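# Power cut off during payment plan, can Wultow Electric do this?
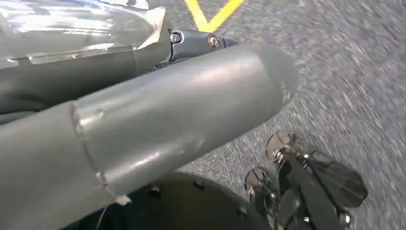

Figueroa, October 13, 2021

Power went off this morning at my shop. I have a payment plan with Wultow, signed and everything, 14 months, and I'm current on it as of last week. The lady on the phone says there's an old balance of $2,935 that "wasn't included". It was included!! I have the letter. They want all of it before they reconnect, plus a fee. Small business account, not residential, if that matters. Anyone delt with this? Need it back on asap.

**Verena Kuster**

---

**Beat Wallner**

It matters, yes. Commercial accounts get less protection than homes here, but a signed plan is still a signed plan. What I'd do, today:

- Call back, ask for the credit desk, not general billing. Get a name.
- Email them the letter plus proof of your last payment. Put "disputed disconnection" in the subject line.
- File with the state utility regulator too. Online form, took me 15 minutes.

Check the account number on the letter against the one on your bill. Mine changed when they swapped the meter and the old balance sat under the old number, so the plan didn't show up when they looked. Two days to sort out. Did you get a written shutoff notice? If not, say so in the complaint, first paragraph.

Don't pay the fee without writing "under dispute" on it somewhere.

---

**fluvetti91**

same thing happend to my brother in law, he just paid it. got some back later I think, not all. good luck

---

**Verena Kuster**

Account number IS different. Last two digits. No written notice that I can find, going thru the mail pile now. Calling the credit desk, thx Beat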